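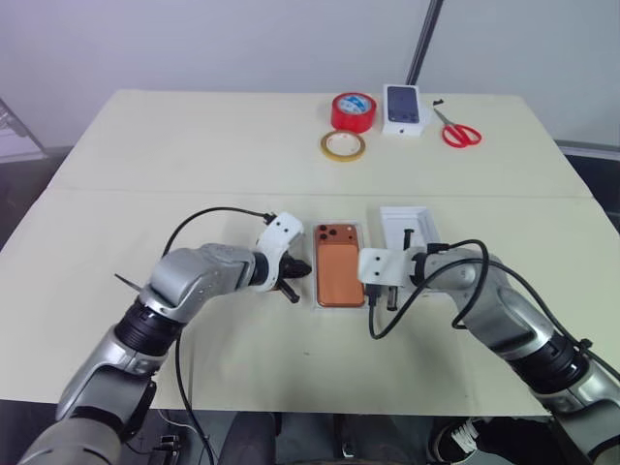
阅读时间：6 分钟

首页 > 参观记 > 工厂与作坊

参观 Gadasley 造纸厂开放日
03/07/2024 作者：本站读者投稿

我学中文已经有好几年，写长文章还是比较慢，如果有不自然的句子，请读者原谅。这一次我想写的是 Gadasley 造纸厂的开放日。我一直喜欢纸，家里的抽屉里有很多没有用过的信纸，所以看到报名的通知以后，我当天就报了名。

工厂在 Curnbridge 镇的外面，靠着一条不宽的河。从火车站出来要坐 14 路公共汽车，坐到最后一站，然后沿着河走一段路。路上没有指示牌，我在一个路口走错了方向，走到了一个养马的院子，又走回来。后来我才知道，应该在石桥的前面左转，不是过了桥再左转。要去的人请注意这一点。

门口有人登记名字，每个人拿到一张贴纸和一副耳塞。参观的人分成两组，一组先看生产，一组先看旧的库房。我被分到先看库房的那一组，开始我有一点失望，后来觉得这样的顺序比较好，因为先懂得原料，再看机器，就容易明白。

库房里放的是棉布的边料和旧的亚麻布。这个厂不用木头做纸浆，只用布。导览员让我们用手摸两种布，一种是织得很密的，一种是比较松的，她说松的布打浆的时间短，可是做出来的纸不够结实，所以要按比例混合。比例是多少她没有说，有一位参观者问了两次，她只是笑。库房的墙角有一台老式的切布机，刀片已经拆下来了，旁边挂着从前工人用的皮围裙。

然后我们去看打浆。这是全厂声音最大的地方，耳塞在这里真的有用。打浆机是一个椭圆形的水槽，里面有一个带刀的滚筒，布和水在槽里不停地转圈。导览员用一个玻璃杯舀了一点出来，对着灯给我们看，水里面有很细的纤维，像云一样慢慢地沉下去。她说有经验的工人看一眼杯子，就知道还要打多久。我看了很长时间，什么也没有看出来。

第三个部分是手工抄纸。这里比较安静，也比较潮湿，地上有排水的沟，穿布鞋的人要小心。抄纸的工人把帘架斜着放进水里，再平着提起来，前后左右各摇一下，水漏下去，帘上就留下一层纸。整个动作很快，我还没有看清楚，她已经做到了下一张。开放日的时候，一个熟练的工人一天做 700 张，平时没有人看，可以做到 1,000 张。每位参观者也可以试一次。我做的那张一边厚一边薄，中间还有一个气泡留下的洞，工人很客气地说，第一次这样已经可以了。

做好的湿纸一张一张夹在毛毡中间，叠成一摞，放在压力机下面压水，然后挂到楼上去晾。晾纸的阁楼是我最喜欢的地方。窗户是木头的百叶窗，可以根据风的大小打开或者关上一部分，纸挂在绳子上，从这头到那头，走路要低着头。冬天纸干得很慢，有时候要等很多天，所以厂里最大的订单一般在 November 以前就要交货。我问能不能用暖气，导览员说以前试过，纸的边会卷起来，客人不喜欢。

订单的事情也介绍了一些。厂里的主要产品叫 Dika，是一种画水彩用的厚纸，两种表面，粗的和细的。粗的表面是毛毡自己的纹路，细的要再压一次。还有一种比较薄的纸，名字叫 Lagos，用来修补旧书。我本来以为这个名字和那个城市有关系，问了以后，导览员说是厂里很早以前定下来的名字，原因没有记录。我在商店里买了一包细面的 Dika，回家试了一下，颜色干得比我平时用的纸慢，可以有时间修改，这一点对我这样的初学者很好。但是价格确实比较高，画坏一张会心疼。

中午可以在厂里的食堂吃饭，有汤、面包和一种加了苹果的蛋糕。汤是豌豆汤，稍微有一点咸。食堂的墙上挂着不同年代的水印样品，后面有灯，可以看得很清楚。水印是用细铜丝缝在帘子上做出来的，铜丝的地方纸比较薄，透光。早期的水印有船、手、牛头，后来慢慢变成了文字。我觉得牛头最有意思，画得有点像狗。

下午有一个小讲座，讲怎样保存纸张。我记下了几点：纸要平放，不要竖着放；不要用回形针；不要放在厨房或者靠外墙的柜子里。讲座以后有人拿出了家里的旧信，请工作人员看。一封信的折痕已经快要断了，工作人员建议先不要再打开，用一个大一点的纸夹放着，以后找专门的人修。

有几件事情，我希望下次可以做得更好。第一，去打浆的楼梯很陡，通知上没有写，腿脚不方便的人到了才知道。第二，商店只开到讲座结束，听讲座的人要跑着去买东西。第三，介绍的小册子字很小，我回家以后用了放大镜才看完。不过门票不贵，试做的纸晾干以后，厂里会寄到家里来。我的那张上个星期到了，洞还在，我把它夹在一本字典里。

想报名的人可以在工厂的登记处留下地址，每一次开放日以前会收到信。请穿不怕湿的鞋，带一件外套，阁楼上有风。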